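Questions I get about renting out my folding tables

I started lending tables out of my garage under the name Tedine, and the same emails keep showing up in my inbox. So I finally typed up my answers. If yours isn't covered, write to me and I'll get back to you in the evening.

How many tables do you have?

38 as of October. Most of them are the long kind that seat eight. I also have a few card tables, but those go fast in graduation season, so ask early!

Do you deliver?

Yep, anywhere in Nalanero or Heltari. I drive the van myself and I can carry tables up one flight of stairs, but please don't ask me to do three (I did it once, for a baby shower, and my back still remembers). If you're farther out, you're welcome to pick up.

What does it cost to break a table?

Scratches are free. I mean it - people have parties, stuff happens. If a leg snaps or the top cracks, I charge what I paid for the table and you can keep the pieces.

Can I put hot dishes right on the top?

Please don't. Use a trivet or a folded towel. Same goes for candles without a plate under them. Wood tops like a dry cloth and not much else, and I'd skip the spray cleaners completely. 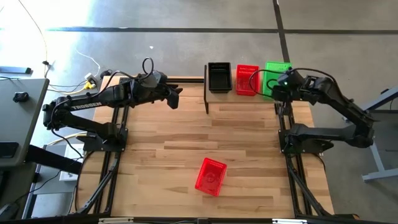 Butcher-block style top in mixed tan and honey strips.

Do you rent chairs too?

I don't. My neighbor Florian Chauvin does, and he has way more of them than he has room for. Tell him I sent you and he'll usually toss in a couple of extras.

How far ahead should I book?

Two weeks is plenty for most of the year. For June I'd say a month, and for the Tazi street fair you're probably already too late, sorry. I do keep a waiting list for that one and people cancel more than you'd think.

Can I keep the tables an extra day?

Usually, yes! Just text me before 9 a.m. so I can check whether they're promised to somebody else. I don't charge for it if the van would've been sitting in the driveway anyway.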